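Equipment Review: Dorka Two-Finger Gripper Kit with Simulation Package
Prepared for the Oltdale Technical Training Centre by Fiifi Boateng
14 Dec 2019

Scope of the review

The Centre purchased one Dorka gripper kit in April for use in the certificate program in automation maintenance. The kit consists of the gripper, a wrist adaptor, a set of replacement finger pads, a printed service manual and a licence for the accompanying simulation package. This review covers setup, routine care and the one repair carried out during the trial period. It does not assess the arm on which the gripper was mounted, which the Centre already owned.

Setup

Mounting is straightforward. The adaptor is held by six screws, and the manual gives the tightening order on a fold-out sheet at the back. Two staff members completed the work in 18 minutes on the first attempt. The cable is a little short for an arm that must turn fully at the wrist, and staff are advised to order the longer version at the time of purchase. The supplier, Ó Flaithearta, exchanged ours without charge.

The simulation package took considerably longer. The installer would not accept our licence number until the computer's regional settings had been changed, a step the manual does not mention. Once running, the package loads a ready-made model of the gripper and a small library of rooms and household objects. The wrist offset must be entered by hand. Our first entry had the wrong sign, and the simulated fingers closed well to one side of every object. Brayan Agudelo, who teaches the second-year group, found the error by comparing the screen value with the drawing supplied with the adaptor.

Checking the grip settings

The Centre's practice is to try all new grip settings in simulation before they are used on the cell. The objects in the library suit this purpose well. Bottles are the most useful of them, as the change in width from neck to body shows quickly whether the closing position has been set too high. The package lets the operator pause at any point and turn the view, and the finger shapes agree closely with the real parts. Lighting is plain and textures are simple, neither of which affects the work.

The force display is less satisfactory. Values are shown in very small type and cannot be exported to a spreadsheet. Students were required to copy them out, and several entries had to be corrected afterwards.

Routine care

The manual calls for the finger pads to be wiped after each session and for the joints to be inspected every 500 cycles. Our first inspection was carried out at 377 cycles, ahead of a public demonstration, and no wear was found. At 543 cycles one pad had begun to lift at the corner. The pads are held by adhesive and two small clips. Replacement requires a plastic pry tool, which is not included, and a metal screwdriver should not be used in its place.

Repair

One fault occurred. The gripper stopped reporting its position and the arm halted, as it should. The cause was a loose connector inside the wrist cover. Access is good: the cover comes away in one piece and the connectors are colour-coded. After reassembly the zero position must be set again on the cell and in the simulation package, and the two values must match before work resumes. We recommend that a grip on a familiar object be run in simulation as a final check.

Comparison and recommendation

The Prarau kit, which the Centre used previously, has a clearer manual and a better force display. Its pads are riveted and cannot be replaced on site. For a teaching workshop the Dorka kit is the better choice, and its purchase for the second cell is supported. The licence covers a single computer and should be budgeted for separately.
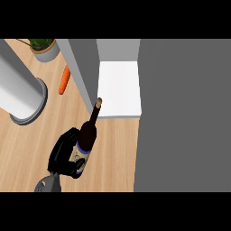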